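Cornum im Test: Warn-App für Leute, die beim Gehen aufs Handy schauen

Cornum läuft im Hintergrund und blendet einen roten Balken ein, sobald man sich mit eingeschaltetem Display einer Straße, einem Bahnübergang oder einer Bahnsteigkante nähert. Die App kostet 19 Euro im Jahr. Ich habe sie vier Wochen lang auf meinem täglichen Weg benutzt, im Februar, also oft im Dunkeln und bei Nässe. Der Weg führt über einen beschrankten Übergang, zwei Ampeln und eine Straßenbahnhaltestelle.
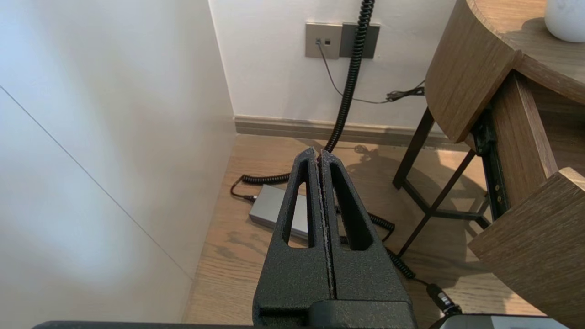

Schwarze Greiferfinger, geschlossen, über Holzboden

Einrichtung

Nach der Installation will Cornum den genauen Standort, die Bewegungssensoren und das Recht, andere Apps zu überlagern. Ohne das letzte gibt es nur einen Vibrationsalarm, den ich in der Jackentasche meistens nicht bemerkt habe. Danach fragt die App nach der Schrittlänge. Der Wert lässt sich später ändern, aber das Menü dafür ist schlecht zu finden (Profil, dann Gerät, dann Erweitert).

Die Karten werden einmal geladen. Für meine Stadt waren das 426 Megabyte. Ein Konto ist nicht nötig. 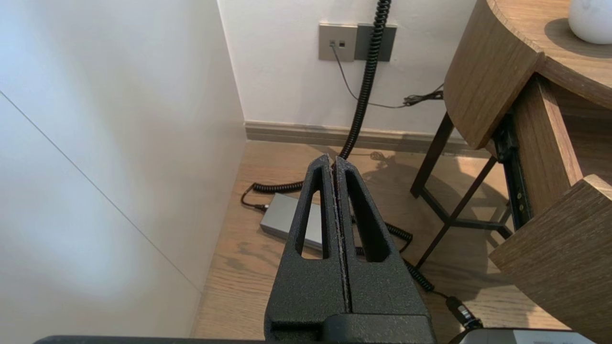 Warnungen im Alltag

Am Bahnübergang war Cornum zuverlässig. Der Balken kam früh genug, um stehen zu bleiben, und er verschwand erst auf der anderen Seite. An den Ampeln sah es gemischt aus. Wo der Gehweg dicht an der Fahrbahn liegt, warnt die App ständig, auch wenn man parallel zur Straße geht. Nach ein paar Tagen habe ich den Balken dort einfach weggewischt, und das ist bei einer Warnung kein gutes Zeichen.

An der Haltestelle fehlte eine von zwei Bahnsteigkanten in der Karte. Ich habe das gemeldet, die Korrektur kam nach sieben Tagen.

Störend ist die Kamera-Ausnahme. Sobald die Kamera offen ist, bleibt der Balken aus, damit er nicht im Sucher liegt. Gerade beim Fotografieren in der Nähe von Gleisen wäre er aber sinnvoll. Die Konkurrenz von Rakham löst das mit einem Ton - der nervt, kommt aber an.

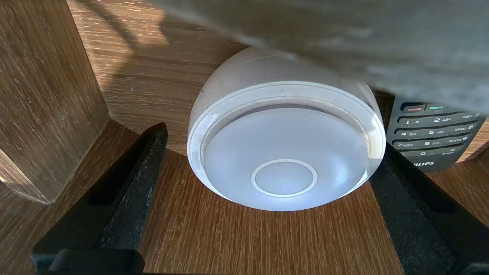 Akku und Fazit

Der Akku meines älteren Telefons war abends merklich leerer als sonst. Wer den Hintergrunddienst nur auf bestimmten Strecken einschaltet, kommt besser weg. Die Automatik dafür funktioniert.

Für Kinder mit erstem eigenem Handy würde ich Cornum empfehlen, für Erwachsene mit Einschränkung. Den Blick nach links und rechts ersetzt die App nicht, und im Tunnel fällt sie ganz aus.

Kommentare 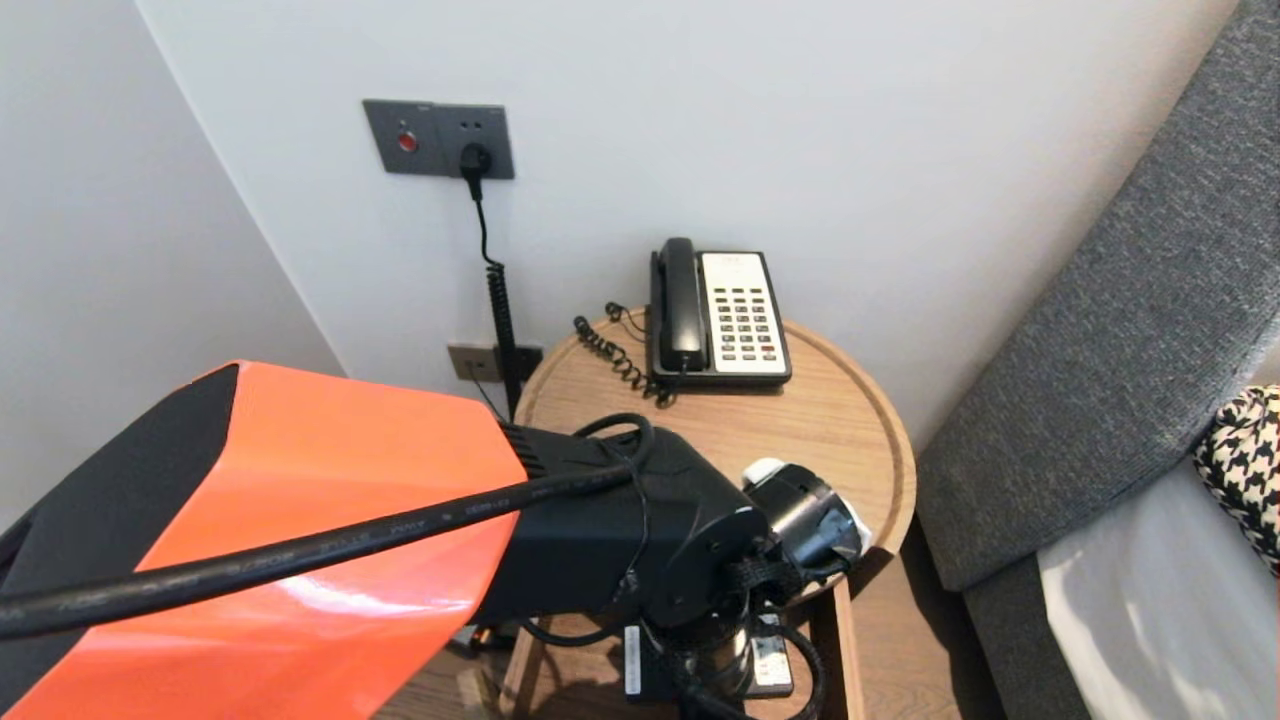
Dorottya Barta: Bei mir warnt sie auch auf der Fußgängerbrücke über die Gleise, jedes Mal. Habe die Brücke jetzt als Ausnahme eingetragen, seitdem ist Ruhe. Die Kamera-Ausnahme lässt sich leider nicht abschalten, ich habe beim Support nachgefragt.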